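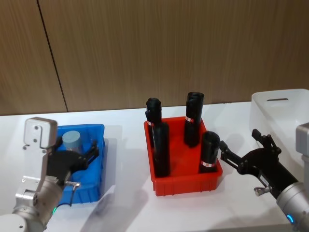 White tabletop with a blue bin, wood-grain wall behind.

POLLING PLACE INSPECTION CHECKLIST – BILINGUAL BALLOT SITES
District of Tirkar, Foneck Hall site
Inspected by: Uzma Chaudhry
Reviewed by: Didier Delaunay
Date of inspection: 2022-09-26

Ratings: S = satisfactory. C = correct before opening. N/A = does not apply at this site. Comments are required for every C and optional for S.

Section A. Access and exits

A1. Main entrance unlocks from inside without a key. S
A2. Accessible route from parking lot to voting room marked at every turn. C
Comment: Sign missing at the corner by the bike rack. The route turns left there and the next sign can't be seen until the ramp. One more sign, both languages, arrow left.
A3. Ramp surface free of loose material; handrail firm. S
Comment: Handrail was loose in June. Bolts replaced, no movement when pulled.
A4. Clear path between voting booths at least 36 inches. S
A5. Exit doors not blocked by tables, ballot stock or stacked chairs. C
Comment: Chairs stacked in front of the north exit. Move to storage before setup and tape the floor so they are not put back.
A6. Emergency lighting tested. S

Section B. Room capacity and layout

B1. Posted occupancy limit visible at the door. S
Comment: Posted limit is 200. This covers voters, poll workers and observers together.
B2. Waiting line can form indoors without crossing the check-in table. S
B3. Observer area marked, with a view of check-in and the ballot box, no view of marked ballots. C
Comment: Tape line is too close to booth 4. Move it back two paces toward the window.
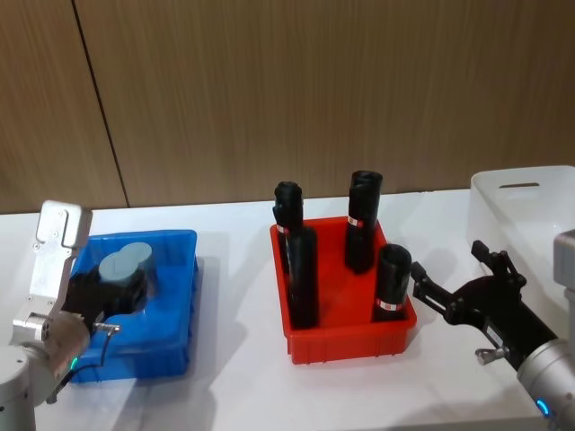 Section C. Language requirements

C1. Instructions to voters posted in both official languages, same type size. C
Comment: The second-language poster is printed smaller and hangs lower. The district rule asks for equal size and equal height. Reprint – do not enlarge on the copier, the margins are lost.
C2. At least one bilingual poll worker on each shift. S
Comment: Names on file for both shifts. The evening shift has no backup. Not a rule violation, but Delaunay asks that one be found.
C3. Ballot wording matches the certified text in both languages. S
Comment: Checked line by line against the certified copy. An accent was missing in the June proof and is now in place.
C4. Provisional ballot envelopes carry both languages on the outside. S
C5. Campaign material removed inside the no-campaign zone. C
Comment: Two stickers on the lamp post by the entrance, one for and one against the school language measure. Both to be removed, and the removal noted in the log with the time.
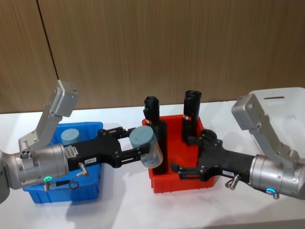
Blue and red bins side by side, robot arms to either side.

Section D. Ballot stock and storage

D1. Registered voters assigned to this site confirmed against the roll. S
Comment: 684 on the roll.
D2. Ballots delivered, sealed and signed for. S
Comment: Delivery slip shows 800. Seals intact, seal numbers copied to form 11.
D3. Storage cabinet locks; keys held by two different people. C
Comment: Both keys were on one ring at the front desk. Separate today. The Nellutent cabinet in the back office uses the same key pattern and should not hold ballots.
D4. Spoiled ballot container labeled and closable. S
D5. Ballot box shown empty and sealed in front of observers at opening. N/A
Comment: Applies on voting day only.

Section E. Electrical and equipment

E1. Cords covered or taped where people walk. C
Comment: The extension cord from the Roussel printer crosses the path to booth 1. Reroute along the wall.
E2. Audio ballot station plays both languages from the first menu. S
Comment: Volume control is stiff, works.
E3. Fire extinguisher tag current. S

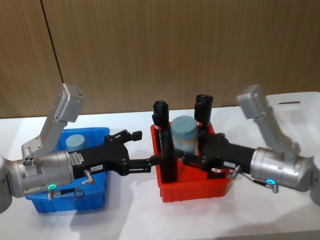 Two arms with black grippers, and the bins on the white tabletop.

Section F. Follow-up

F1. All C items go to the site lead in writing. Items A5, D3 and E1 are to be closed first, as they concern exits, custody and tripping.
F2. Second visit needed: yes. Chaudhry will recheck sections A, C and D. Sections B and E can be closed by signed note from the site lead.
F3. The reprinted poster in C1 must be approved by the district language office before it is hung. Allow up to 2 working days.
F4. Copy of this form to be kept at the check-in table and shown to any observer who asks for it.

Reviewer's note (Delaunay): Agree with all ratings. On B3, measure after the tape is moved and write the distance on the floor plan.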